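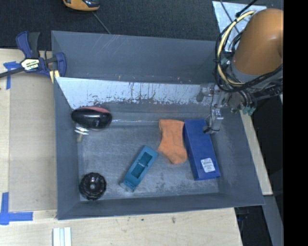

Fandow Bin Picking Kit

Fandow is a gripper and software kit for picking mixed items out of an open bin. It is made for shops that handle small runs of unlike parts – boxes, cloth, plastic trays, metal fittings – and don't want to build a fixture for each one.

In the kit
Two-finger gripper with metal fingers
Mounting bracket and cable set
Fixed overhead camera with stand
Fandow software, 2 seats

The robot arm, bin and table are not included. Clamp the bin down before calibration and run calibration again if it moves.

Item no. 1478
Warranty: 20 months
Support: Zhiqiang Liao, Willska, ext. 633

Orders placed now ship in October. Spare fingers are sold in pairs and can be added to any order. Mounting drawings last updated Jul 9, 2025.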